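About Silmont

Hello, I'm Janaína, and I run Silmont, a small packaging studio on the top floor of an old glove works in Brinley. We design and make boxes, sleeves, tissue, swing tags and carrier bags for shops that care how a thing feels when it's handed over the counter. There are 6 of us, plus whoever's home from college in December, when everything with a ribbon on it is wanted by the morning.

I started out at Peeters, cutting samples by hand for a chocolate maker who changed her mind every afternoon (I loved her, she taught me everything). When they closed the sample room I bought the creasing table and 2 guillotines and dragged them up the stairs with my brother-in-law. My first proper order was for 2,777 hat boxes. I'd quoted for lids that fitted and then had to learn how to make lids that fitted!

Thaddeus Tran joined me the year after and looks after colour and print. Give him a scrap of your shop curtain and he'll match it, then match it again on the uncoated stock because he wasn't happy with the first one. He's also the person who'll ring you if your logo is too fine to foil. Please listen to him, he's nearly always right about hairlines.

We'll take on short runs, and we'd much sooner send you a plain white mock-up early on than a lovely drawing that can't be folded. Handles get tested with real weight in them. Our biggest job so far was the Bimgate range, 17 different sizes of rigid box in one shade of green, and I still see that green when I shut my eyes.

Come and see us if you're nearby. The kettle's on the left as you come in and the samples are on every other surface.

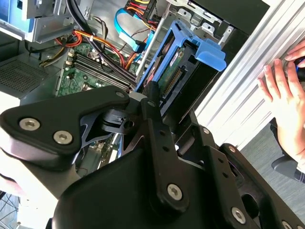 Inserts are the part of a box I get most carried away with. A good one holds the thing still, lets your fingers in to lift it out and doesn't shed fluff on it. We cut ours in card, felt or foam, and awkward shapes are very welcome. Perfume stoppers and teapots are easy enough, but I'd happily have a go at something far more awkward. Send me the measurements, or better still the object, and I'll get the knife out.

Silmont, Brinley | Contact us | © Silmont, all rights reserved | Back to top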